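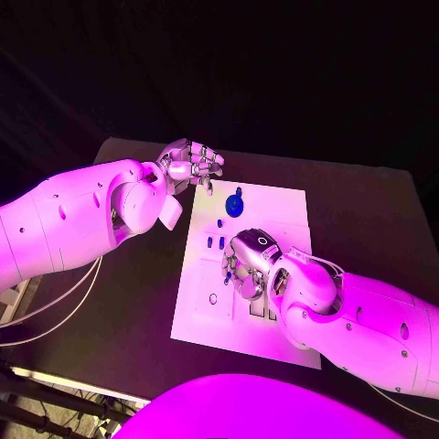 一块白板和一个蓝色旋钮

文／Amerley Aidoo

第一次去Wostar的时候,我在门口站了很久,因为门上没有名字,只有一个旧的铜门把。我转了一下,它太松,再转一下,它卡住了。里面有人喊:“往左,再往上提!”喊话的人就是Ohemaa Sulemana,这间工作室的主人。她做了十几年的工作,都和“转”“按”“拔”“插”这些动作有关,可是自己家的门把一直没有修。

Wostar在Drellomton,一条很安静的街,楼下是卖布的店,楼上是一位教钢琴的老师。工作室做的东西,中文里我找不到一个完全合适的名字。有人叫“操作板”,有人叫“忙碌板”,有的幼儿园老师叫它“小手板”。我比较喜欢Ohemaa自己的叫法,她就叫“板”。一块平的板,长方形,上面有一个或者几个可以用手动的东西:旋钮、插销、拨杆、小柱子。手去动它,它有一点反应,然后手就学会一点东西。

我学中文已经很多年,“手”这个字是我最早会写的字之一。老师说,很多动作的字旁边都有一只手:打、拉、推、捏、按、拧、拔。那时我只是背。坐在Ohemaa的桌子旁边,我才觉得这些字真的不一样。捏一个旋钮,用的是手指的肚子;拧的时候,手腕要参加;按的时候,力气从肩膀下来。她的板上,每个零件都是为了其中的一个字。

一、白色

她的板大多数是白色的。我问为什么,她先说白色的漆便宜。过了一会儿,她给我倒茶,又补充说,白色的板放在深色的桌子上,边在哪里,角在哪里,眼睛一下就知道,老人也知道,孩子也知道。

她以前做过木头原色的板,很漂亮,杂志也喜欢拍。有一位客人是退休的裁缝,手发抖,眼睛也不太好,她坐在家里的木头饭桌前面,找不到板的边,手一直在桌子上摸。Ohemaa那天在旁边看着,回来就把剩下的木色板都收进柜子里了。现在柜子里还有两块,她拿来垫花盆。

白色也有白色的麻烦。白色会脏,会发黄,手上的油会在旋钮周围留下一圈灰色的影子。有些客人每个星期擦一次,用的东西太厉害,把漆也擦掉了。她在包装里放一张小纸,写着“请用湿布”。她说这张纸她改过很多次,最早写了一整页,客人都不看,现在只有这四个字,有人看了。(我后来数了一下,是五个字,“请用湿布”加上一个句号,如果句号也算字。她笑我太认真。)

二、蓝色

旋钮是蓝色的。这件事她讲了很长时间。

颜色的问题从灯开始。大家买东西的时候,灯都是白的,很亮;用东西的时候,灯是什么样,谁也不知道。孩子的房间可能有一盏粉色的小灯,老人的客厅可能只有电视的光。Ohemaa有一个习惯,选颜色时把工作室的窗帘拉上,换不同颜色的灯来看。红的零件在红色的光里面很容易和白色的板混在一起,黄色的零件在傍晚的灯下面变得没有精神。蓝色比较老实,在粉红的灯下面它变深一点,在黄的灯下面它变暗一点,可是它总是和白色分得开。

我请她让我试。她关了大灯,打开一盏洋红色的灯,整间屋子马上变成另外一个地方,墙角都看不见了,桌面是黑的,白板变成粉的。我的手也是粉的。蓝色的旋钮在那里,清清楚楚。我把手放过去,没有碰错。

她说,这种光底下工作,她的儿子觉得像在唱卡拉OK。她自己倒是喜欢,觉得安静,心里的声音会变小。有时候选完了颜色,她也不把灯换回来,就那样继续磨零件到晚上。

蓝也有很多种。她的抽屉里有一叠漆的样片,用橡皮筋捆着,后面用铅笔写了字:“太像天”“太像警察”“太像药”。最后选中的那片后面什么都没写。

三、圆形

旋钮做成圆的,好像不用解释。但是Ohemaa给我看过一个三角形的,一个六角形的,还有一个像花的。三角形的最好抓,手指自己就知道应该放在哪里。可是她不太用它,理由让我想了一路:三角形的旋钮,手总是从同一个地方抓,转到一半就要停下来换手;圆的没有开始的地方,手从哪里来都可以。

圆的旋钮难在滑。汗多的手会滑,太干的手也会滑。她试过在边上刻线,刻得浅,没有用;刻得深,小孩子的指甲会卡进去。她也试过包一层软的橡胶,摸起来很舒服,三个星期以后开始粘灰。现在她更注意阻力,就是转的时候有多重。太轻的话,手一碰就转过去,人没有感觉到自己做了什么;太重的话,人会把整块板一起转走。

说到板被转走,这是很多便宜的板都有的毛病。我在家里也有一块,给侄女买的,她一拧,板就在桌上跑,她用另一只手去追,最后两只手都在追。Ohemaa的板背面贴了薄的防滑垫。她认为另一只手应该有自己的工作:一只手拧,一只手扶。她特别看重这个“扶”字,说很多练习只管用力的那只手,不管扶的那只手。其实切菜、开瓶子、写信封、缝扣子,都要有一只手在扶。

四、小柱子

除了旋钮,她常用的是小柱子,也就是可以拔出来、插回去的那种短短的小棍,也是蓝色。小柱子看起来比旋钮简单,实际上她退货最多的就是它。

孔和柱子之间要留一点空。空太小,下雨的季节木头胀了,柱子就拔不出来;空太大,一碰就歪。她的第一批货卖给了Biltberg的一家日间中心,那里靠近海,很潮湿,送过去不到一个月,电话就来了:所有的柱子都住在孔里不出来。她坐了一夜的车去,带着砂纸,在他们的食堂里一个一个磨。食堂的厨师给她端来鱼汤,她说那是她吃过的最咸的鱼汤,她把两碗都喝完了,因为不好意思。

那次以后,她在柱子的头上加了一点点斜面,行话叫倒角。手不准的人,柱子碰到孔的边上,会自己滑进去。她让我闭上眼睛试。第一次我找不到孔,柱子在板上走来走去,发出很小的刮的声音。后来忽然掉进去一点,“嗒”的一声,手指先知道,耳朵后知道。我不太会形容这种高兴,它很小,可是很完整。

她说有位先生中风以后,右手很久没有做成过一件事,他插进去的时候说了一句脏话。他太太在旁边哭了。Ohemaa不喜欢讲这样的故事,怕别人以为她的板能治病。她对我说了两遍:“请你写清楚,我是做板的,我不是医生。”所以我写清楚了。

五、桌子

很多人买了板,却没有想过桌子,这是她的意见。

孩子的桌子常常太高,肩膀耸起来,手腕就不灵活。沙发前面的茶几又太低,人弯着腰,十分钟就累了。合适的高度是坐下来,手臂自然放下,手肘和桌面差不多平。板不用放得很正,稍微斜一点反而舒服,因为我们的前臂本来就是斜着伸出去的。你写字的时候纸也是斜的,可是一放玩具,大家就要放正,好像放正了才算收拾好了。

桌面要暗,不要反光。玻璃桌最不好,上面有灯的影子,还有天花板的影子,眼睛很忙。如果家里只有玻璃桌,铺一块深色的布就可以,布的四个角要压住。桌上也最好不要有别的东西。她去客人家里的时候,第一件事是把遥控器、药盒、橘子都拿走,第二件事是坐下来,不说话。

我觉得第二件事更难。我在旁边看别人拧旋钮,嘴里很想说“左边,左边”,手也想伸过去帮忙。Ohemaa给自己定了规矩,如果忍不住,就把手坐在自己的腿下面。她是真的这样坐的,我看见了。

六、价钱和时间

现在Wostar最普通的一种板,卖589元,在Nasution的店里可以买到,Nasution是市中心的一家文具和玩具店,在二楼,楼梯很窄。这个价钱有人觉得贵。网上有样子很像的,几十块钱就能买到。我问她怎么看,她没有生气,拿出一块仿的给我,让我自己转。旋钮转起来有沙沙的声音,每到一个地方就跳一下。她说这块也能玩,如果家里只想试一试,先买这个也可以。这不像一个卖东西的人说的话,她的店员听见了,在后面叹气。

一块板从锯开到包装,要12天,其中大部分时间在等漆干。漆要上好几层,每一层中间要磨。天气冷的时候会更慢,她的暖气不太好。今年的订单比以前多,很多家庭整天在家里,孩子和老人都需要一点事情做。我去的时候是2020年11月,窗台上排着13块等漆干的板,房间里开着窗,我们两个人都穿着大衣说话,茶很快就凉了。

她请不到很多人帮忙。来学的年轻人喜欢画设计图,不喜欢磨柱子。有一个留下来的姑娘,磨得很慢,可是每一根都一样。Ohemaa说快可以以后再学。

七、我的那一块

走之前我买了一块。我没有孩子,我的父母住得很远,手也都很好,所以这块板是给我自己的。我把它放在书桌上,电脑的旁边。

写文章写不下去的时候,我就去转那个蓝色旋钮。用中文写东西,我常常卡在一个词上面,比如今天卡在“拧”和“扭”之间,查了字典,两个解释很像,还是不明白。我就去拧一下旋钮,然后扭一下自己的腰,好像懂了一些。编辑来电话问稿子的时候,我也在转。她问我那边是什么声音,我说没有声音,其实有一点。

用了三个星期,旋钮旁边已经有一圈淡淡的灰色。我按照小纸上写的,用湿布擦了。擦的时候我发现,右手拿布,左手很自然地按住了板的一角。以前我没有注意过我的左手。我给Ohemaa写信说了这件事,她回信很短,问我桌子的高度是多少,如果超过了手肘,叫我换一把椅子。

我量了,是超过了。椅子还没有换,先垫了一本很厚的词典。

Wostar工作室可以预约参观,周末不开门。门把请往左转,再往上提。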